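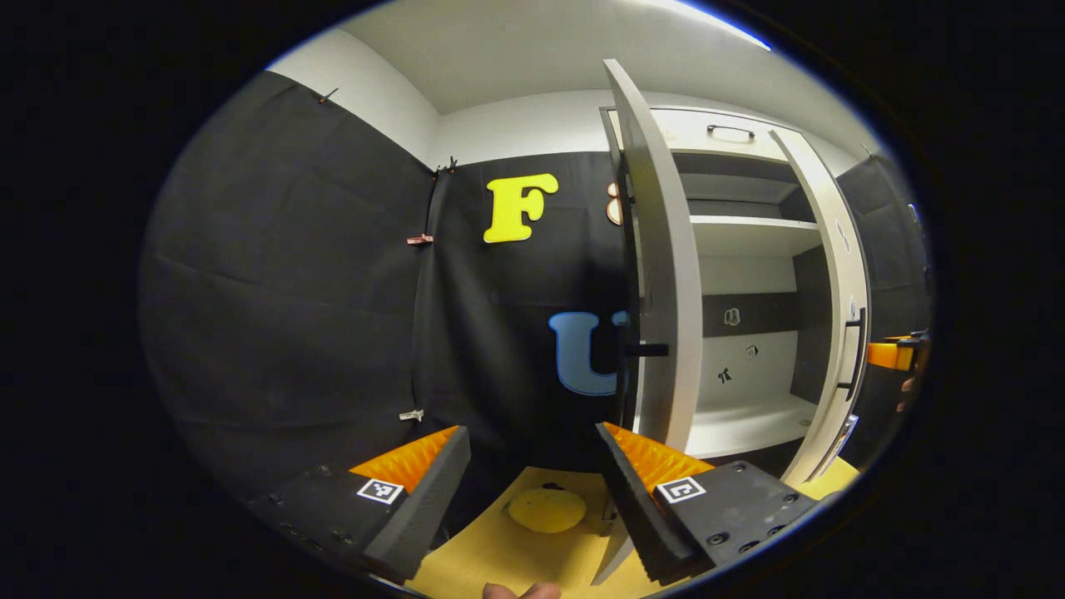

Lesham

How to clean a nonstick pan without buying anything

Every kitchen store has a shelf of sprays and powders that promise to bring a pan back to life. I've tried a few and I'm not convinced any of them beat dish soap. Try this first.

1. Let the pan cool on the stove. Cold water in a hot pan can warp the base, whatever the label says about "shock proof" layers.

2. Fill it with warm water and a squirt of soap. Leave it for 16 minutes or until you remember it. I've seen guides that insist on overnight – I never saw a difference.

3. Wipe with a soft sponge. No steel wool, no scouring powder.

4. If there's a brown film left, it's probably baked-on oil. Cover it with water, add two spoons of baking soda and simmer for ten minutes. Pour out, wipe again.

5. Rinse and dry with a towel.

What about vinegar? People swear by it. It takes off chalky water marks and does very little for grease.

And "seasoning" a nonstick pan with oil? Maybe. Mine went sticky after a month of it, so I quit.

If food still sticks after step 4, the coating is likely worn out. Keep the heat under 400 degrees with the next one and don't expect it to last forever – the box will say otherwise.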